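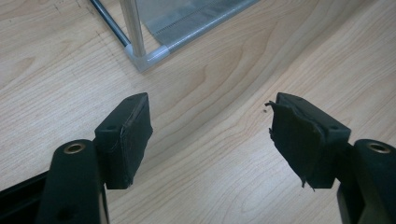
One respondent in Zundham told us that shoes only become a nuisance when there are guests, and that for the rest of the week they "more or less live where they fall". We were delighted by this remark, which came up in other words in 61 of the 79 homes that returned the Muser diary.

4.2 Where shoes come to rest

Our earlier paper treated the hallway as the natural home of footwear. The diaries tell a much livelier story. Shoes gather beside back doors, under stairs and at the foot of beds, and a pair worn daily may have two resting places, one for the morning and one for the evening. In all, the diaries record 209 moves from one spot to another within the home. Low, open furniture attracts most of them. A rack of thin metal tubes with a grey fabric top (Figure 3) is typical of the kind we have in mind.
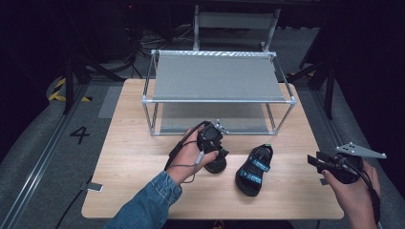

Closed cupboards did far less well, even in the Eta flats, where every hallway has one built in. Residents liked them and praised their tidiness, yet used them mainly for boots out of season. A door, it seems, is a surprisingly large obstacle at six in the evening with shopping in both hands!

Height matters too. The upper level of an open rack tends to go to whatever was worn last - often a trainer or other everyday shoe - while the lower level fills slowly and is rarely disturbed. 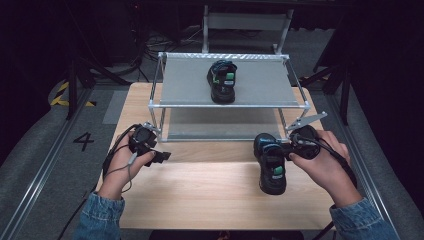
Households with small children reversed this order in almost every case, keeping the low shelf for the pairs in daily use. We return to them in Section 5, together with the Ó Néill scale of hallway crowding.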